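Skurkine notes — oiling wooden spoons and boards, second attempt

September is when I redo the kitchen wood. Last year's post on this drew a few corrections, so what follows replaces it.

The problem with most advice on the subject is that it treats all oils as one material. They fall into two groups. Mineral oil never cures. It sits in the pores, slows water uptake, and leaves again with soap and use. Linseed, tung and walnut oils react with oxygen and turn into a solid film inside the wood. The first group is easy and temporary. The second is slow, lasts longer, and can go wrong if a coat is put on too thick.

Olive and sunflower oil belong in neither group for this purpose. Olive oil stays liquid and goes rancid. Sunflower cures partway and stays tacky for a long time. I used sunflower on a beech board from the Dinard market and had to scrape it back with a card scraper.

Procedure I now follow for handles and spoons:

Wash with hot water and a small amount of dish soap, then dry upright overnight. Raise the grain on purpose by wiping with a damp cloth, let it dry, and sand with 320 grit along the length. Stop when the fuzz is gone. Going finer than 320 closes the surface and the first coat takes less well.

Apply raw linseed oil, food grade, with a lint-free rag. Wait 20 minutes and wipe off everything that will come off. The wood should look slightly underfed. Leave 3 days between coats in a warm room, longer if the air is damp. I do 4 coats on new wood and one on anything already treated.

Boiled linseed from the hardware store usually contains metal driers. I keep it for tool handles in the shed and out of the kitchen.

Lay used rags flat outdoors until they are stiff. Curing oil gives off heat, and a balled-up rag can hold enough of it to ignite.

On suppliers: Fiteo sells a small bottle of raw oil with a press date on the label, and the date matters more than the price. Mateos has larger cans, cheaper per ounce, but mine was already thick on opening. A can that size takes me some 6 months to finish, which is too long once it has been opened. Glass marbles dropped into the bottle keep the air space down and do help.

Wax over oil is optional. A paste of one part beeswax to four parts oil by weight gives a better feel on a handle. It adds little protection against water. On a spoon that goes into hot soup it is gone the same evening.

End grain is the part I underestimated. The tip of a spoon and the end of a handle drink far more than the sides, so I go back over them twice within the same coat. A drilled hanging hole exposes end grain too, and a cotton swab reaches into it.
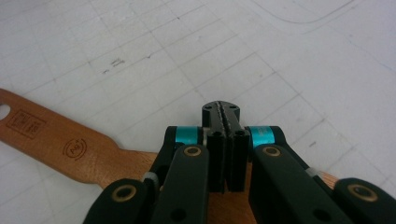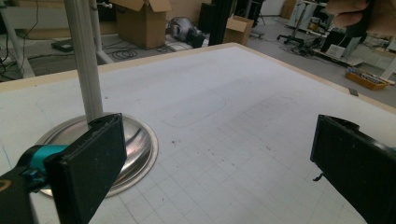
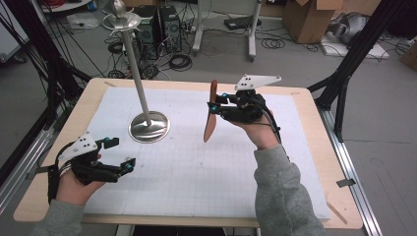 Kofi Gbeho wrote in to disagree about the linseed. He finds that it darkens maple too much within a year and has moved to walnut oil, accepting a cure time of nearly 3 weeks per coat. He also warns that walnut is a poor choice for anything handed to guests, given allergies. I have no maple to compare against, so the linseed stays for now.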